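Clurkent Publishes Results of Household Chore Benchmark for Robot Arms

Jun 15, 2019 | By Niamh Ní Chonaill, Clurkent Press Office

EGAN – Clurkent today released the first results from Bastum, a benchmark that measures how well robot arms handle small jobs at home and on the shop floor. The report covers 2874 simulated trials run since February on the company's Clirkon software.

Arms completed 83 percent of single-object tasks, such as moving one item from a table to a marked spot. Results were lower for jobs with several steps. Clearing a counter, sorting mixed parts and putting away board games all required three or more grasps in sequence, and an early error usually ended the trial.

"The short answer is not yet," said Niamh Ní Chonaill. "An arm can pick up a chess piece. Tidying the whole kitchen is a different order of problem."

The board game task is set in a simulated kitchen. Chess pieces stand on and beside a small board, and the arm works close to the tabletop with neighboring pieces in reach of the gripper.
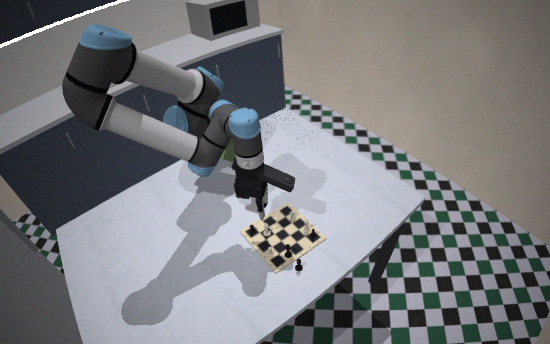 Scoring and Availability

Each trial is scored on completion, time and unintended contact – a knocked piece counts against the arm even if the task is finished. Bastum has four difficulty levels. Results for the top level will be published separately.

The full report and task files are available from Clurkent on request.

Share this release | 4 shares | 3 comments

This site uses cookies. By continuing to browse you accept our cookie policy.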